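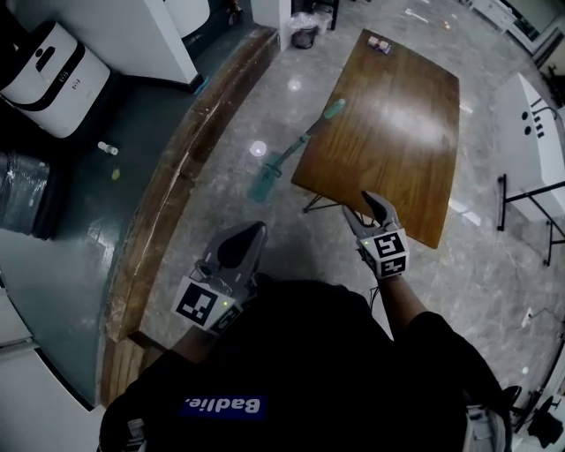
Kendow Common Room
Slip and Trip Checklist, with comments
August 11, 2020

1. Marble-pattern tile clean and free of residue
OK. The polish is high and it throws back a lot of light, so check for water from a low angle.

2. Mops and handles stored
ACTION. Flat mop with the light green handle was leaning on the table, teal head on the floor. Return to the hook after use.

3. Small items off the floor
ACTION. White bottle on its side on the dark green floor, small yellow-green item near it. Pick up both.

4. Long wooden edge between the two floor areas
COMMENT. Worn and scuffed. Run a gloved hand along it for splinters. Sand and reseal if any are found. Edge tape (Tumia, 50 mm) is on order.

5. Table stable, top clear
PARTIAL. Passed the push test at both ends. A small flat item in red, white and blue packaging was left at the far end.

6. White appliance on the green floor
COMMENT. Keep the space in front of it open. Confirm the cord runs along the wall.

7. Black plastic wrapping
ACTION. Wrapped item beside the green floor to be moved to the store, no loose plastic underfoot.

8. Lighting
OK. 11 fittings tested, 2 tubes due for replacement.

Items 2, 3 and 7 to be closed before the room is next opened. Item 4 goes on the Drirkomell repair list, line 52.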